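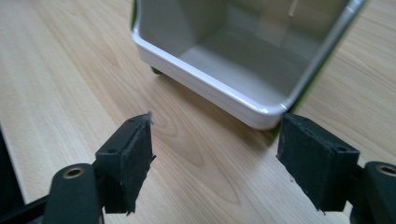
The gripper and the green-and-white tub, club table, August

I said in the spring that I would give the Ilus project until the end of summer before I made up my mind about it. It's August, so I suppose I have to write something.

For anyone who missed the earlier posts, Ilus is what the robotics club at Summont is entering for the Cistanard Cup. The rules of the Cup changed this year. It used to be line followers and small wheeled things shoving each other off a board, and you could watch it with a sandwich and know who had won. Now the senior class is "household tidying with a learned policy". The students carry a gripper about by hand, a camera on it records what they do, and the recordings are used to teach an arm to do the same job. I help out on club evenings. I was an electrician for most of my working life and my skills run to crimping, soldering and telling people to put their drinks on the floor.

My first objection was the obvious one. Where is the robot? For the first month there wasn't one in the room. There were teenagers picking things up and putting them in a tub. I went home and described the evening to my wife and she asked whether we were paying for this. (We are, a bit. Subs went up.)

My second objection is the one I still hold, and it's about the number. The guidance that comes with the Cup says a team should aim for 1000 recordings of each task. It doesn't say why. I asked at the open evening in the Angelovski building and got an answer with the word "robust" in it four times. So I asked what happened if you had 600, and was told that would be less robust. I've bought sheds from people with better answers.

Our lot have 168. That is the total after the bad ones were thrown out, and I think throwing them out was the best bit of work anyone has done on the project. Two of the students sat and watched every recording through, and wrote down what was wrong with each one they binned. Hand over the lens. Dropped it and carried on as if nothing had happened. Started the recording and then had a conversation. They did it without being asked, and one of them worked out halfway through that they'd been much harsher at the start than they were by the end, so they went back and did the early ones again. If a trainee of mine had done that with test certificates I'd have bought them lunch.

But 168 is a long way short, and the mood in the club is that the answer to every question is more recordings. The arm misses the tub: more recordings. The arm goes to the tub and then stops above it like someone who's forgotten why they went upstairs: more recordings. I don't know enough to say that's wrong. I do know that when a ring main trips every time you put the kettle on, you don't put the kettle on another 832 times.

So I've been looking at the thing itself, which is the part I understand. Look at the pads on those fingers. They're a dark grey foam or rubber stuff, a bit felty on the face, and they're tatty. There are fibres sticking out at the tip of the left one. The right one is scuffed pale near its upper edge, and the lower corner looks torn. To my eye that's a pair of pads which want replacing, and the pads on the arm are brand new. I raised this. I was told the policy learns from what the camera sees, so the feel of the pad shouldn't matter much. Well, the camera sees the pads! They're in every single recording, right at the front, bigger than the tub half the time. If I were a machine and I'd been taught everything I know by a scruffy pair of fingers, I'd want the same scruffy pair on me.

I may be completely wrong about this. The student who does most of the training thinks I am, and she was polite about it. But she also said it would be easy enough to swap the old pads on to the arm for one evening and see, and it has been on the whiteboard ever since, under "someday", next to "label the chargers".

The table bothers me as well. Nearly everything has been recorded on light wood with a bit of a shine to it. Under the club lights you get pale patches on the surface, and they shift about as the gripper moves. The Cup is held in a sports hall, and the organisers bring their own tables. I asked what colour and it isn't in the rules. I've suggested we do a couple of evenings with a dark cloth down, and also one with the tub turned round, and got agreement in principle. I've been on enough building sites to know what that's worth.

I'll be fair about the tub, which I was rude about in an earlier post. I said it looked like a toy and that we ought to use something a robot might meet in a real kitchen. I've changed my mind. It's white inside with a green outer shell, it has a good thick rounded rim, and it sits up slightly from the table so you get a clear shadow under the front. You can tell where the edge is. For a first go that's a sensible choice, and it was made by a fourteen-year-old who said "it needs a proper edge" while I was still going on about casserole dishes.

What am I sceptical about, then? Mostly the claims. The Cistanard leaflet says students will "teach a robot the way you would teach a person". I have taught people. A person you're teaching asks you why, gets bored, does it a different way to annoy you, and now and then the different way is better. The arm does none of that. It copies, and it copies the hesitations too. One of our boys always pauses before he lets go, and I swear I've seen the arm do it. The students found this hilarious. I found it a bit eerie, and also useful, as it was the first time I properly believed that something was getting from the hand-held part into the arm. So put that down on the other side.

I'm also not persuaded that it's fair on the smaller clubs. If the number is what wins it, then the school with the most pupils and the most free evenings wins it, and we could save everyone the coach fare. I've written to the organisers to ask if they'd think about a class with a cap on recordings. I'd cap it low and let people argue about which ones to keep. No reply so far.

Things I've been asked in the comments, quickly. Yes, the gripper is light enough for the younger ones, though they do get tired wrists and we swap them over. No, I can't send you the drawings, they aren't mine to send. The brass-coloured rings in the arms of the fingers are something I keep meaning to ask about, and when I've asked I'll tell you. The bill for the arm is the club's business.

Next session we're doing the dark cloth. I've got one in the car already, so they can't say there wasn't one.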